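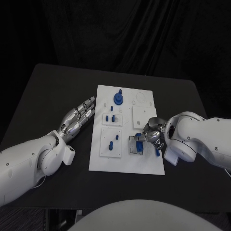
Comment un robot apprend à ranger des pièces

Au club Flultari, les élèves de Siham Harb préparent une épreuve d'assemblage. Le robot a deux bras blancs. Sur la table, des pièces bleues et une planche blanche. Certains emplacements y sont indiqués par un contour : un rond, un rectangle. Un emplacement est la place prévue pour une pièce.

Une pièce cylindrique se saisit par les côtés. Les doigts se replient autour d'elle et la main doit rester bien au-dessus de la planche, sinon elle renverse les pièces voisines. L'autre bras attend, main ouverte.

Chaque doigt est articulé, comme les vôtres. Le programme donne un angle à chaque articulation. Un angle trop petit, et la pièce glisse. Un angle trop grand, et le moteur force. Ziad Twal a noté 322 essais dans le cahier du club, dont presque 252 réussis.

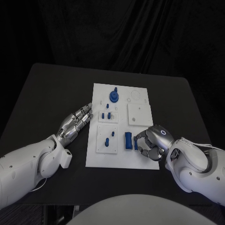
MOTS À CONNAÎTRE

Articulation : endroit où deux parties du bras ou du doigt peuvent bouger l'une par rapport à l'autre.

Préhension : action de saisir. Un petit cylindre placé tout près d'un gros bloc est difficile à prendre – les doigts ont peu de place pour passer entre les deux.

Repère : point fixe à partir duquel le robot mesure les distances. Huiling Ye a choisi un coin de la surface blanche. Si celle-ci se décale, toutes les positions sont fausses et il faut recommencer le réglage.

Séquence : liste d'ordres exécutés l'un après l'autre. Approcher, fermer la main, lever, déplacer, poser, ouvrir. La séquence écrite par Pin-yu Choi compte 400 lignes.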